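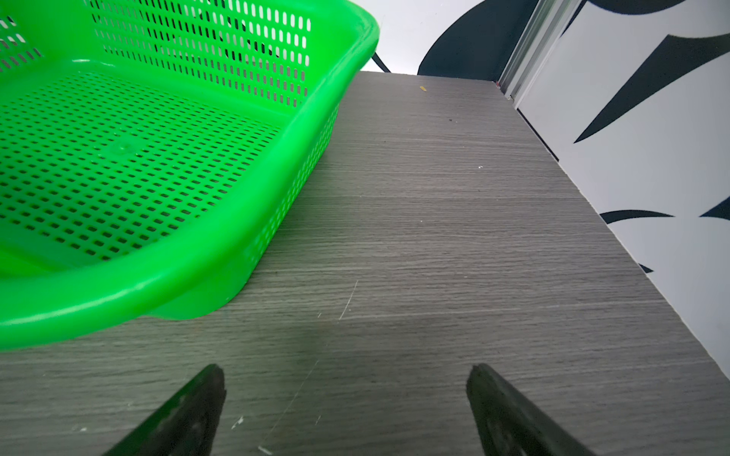
Our project compared two ways of carrying groceries from the Tiststead market: thin plastic bags and a reusable basket. Siu-fong Wan packed and Duván Benavides timed each unpacking. The green basket has slots in its side wall and small holes all over its floor, so grit can fall through.

We logged 118 unpackings in August. The bags took longer — mostly at the opening. 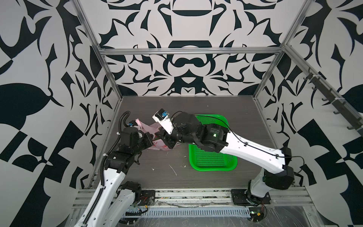
Handles were left untied in every trial, and items went in one at a time.
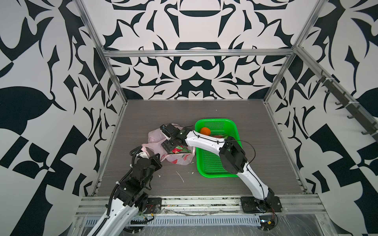 Does a basket suit every load? Small, loose items still need a bag.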